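Ticket 388: Table clearing, cup to basket, stalls on release
Site: Bridham test kitchen
Opened by: Menaka Patwary
Assigned to: Cyrill Berchtold
Priority: Low (my mother would say High)

Menaka, 9:10 am
Asked the arm to put a cup in the wire basket. It picked up the cup, carried it over and held it there for 18 minutes. I drank my coffee out of something else.

Cyrill, 9:45 am
Log says "target surface not found." It's looking straight through the mesh and taking the table for the floor of the basket. Raised the release height by 7 mm. Please retry.

Menaka, 10:30 am
It now lets go early. Loud, but I suppose that counts as putting away.

Cyrill, 11:05 am
Put the height back and switched release to contact force. Use the metal cup with the brown base, mouth up. Leave glass out of it for now.
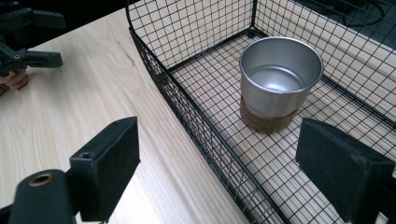 Menaka, 1:20 pm
Ran 50 tries over lunch. 43 fine, 7 where it closed on the basket wall and tried to bring the whole basket along. Ambros wants to tell Namomberg we're ready for homes. Whose?

Cyrill, 2:00 pm
Told Ambros no. Wire rims get their own ticket. Changing the title of this one to "release" only, and closing it once you confirm.

Menaka, 2:15 pm
Release confirmed. I'm doing the forks by hand.

Status: Resolved (partial)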